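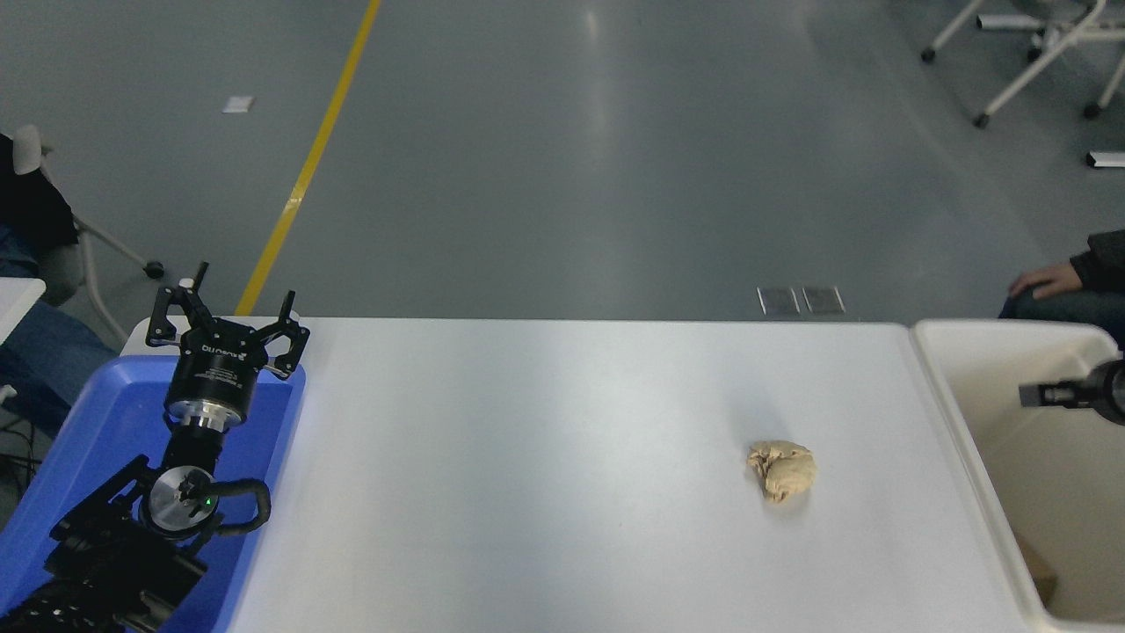

Two fingers or three?
Pratthorpe puts its grippers through a long week of crumpled paper

23 November 2021

The packing firm Setgate wants a machine that can clear soft, odd-shaped waste from its sorting tables. Boxes it can already handle. Crumpled wrapping is harder, as no two pieces have the same shape and most of them give way when squeezed.

The workshop at Pratthorpe was asked to compare 4 grippers for the job. Each had to lift a piece from a plain table and drop it in a bin, 700 times over, with no change of fingers between runs. Two arms worked from either side of the table, with trays and bins within reach.

The plain two-finger grippers did better than expected. They were slow to close but seldom lost a piece on the way to the bin. The three-finger model from Paiva held heavier scraps well, but it needed more room to open and often pushed the lighter ones away.

Most of the trouble came from the cameras. Pale paper on a pale table gave the Gorkach controller little to go on, and it stopped to ask for help 11 times on the first day. Moving the lamps brought that down to 6 – still too many for a night shift with no one watching.

Cables were the other nuisance. One worked loose at the wrist and cost the team an afternoon.

Setgate has asked for a second round in February, this time on a darker table and with damp paper added to the mix. The three-finger gripper will be tried again with shorter fingers.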